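Ustedard Knit Sleeve for Robot Hands, Club Pack

Item 117-K
Availability: ships from Gerville in June
Minimum order: one pack (14 sleeves)

The Ustedard sleeve is a pull-on fabric cover for multi-finger hands used in school clubs and student competitions. It covers the hand and the adjoining arm and leaves the finger joints and fingertips exposed. Color: black. Knit: fine horizontal rib. No tools are required for fitting. 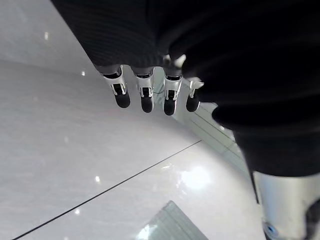

Sleeve fitted, hand pointing down over polished tile. Metal finger joints and black rubber tips remain clear of the fabric.

Pull the sleeve on from the fingertip end and stop when the lower edge sits above the first exposed joint. Excess length can be left as a fold on the arm. Check that the fold does not enter the field of view of a wrist camera if vision is scored. Run each finger through its full range before enabling the arm.

The pattern was drafted by Yen-ting Ho and Imogen Inskip for the Dunmore student robotics club and revised after one competition season. Rated life is 4,000 open-close cycles. Fabric should be inspected every 500 cycles and replaced if the rib has laddered near the fingers.

Machine wash cold, air dry. Do not use fabric softener.

Not included: hand, fingertips, arm mount.

Class and club orders: Joanne Hollis, school sales desk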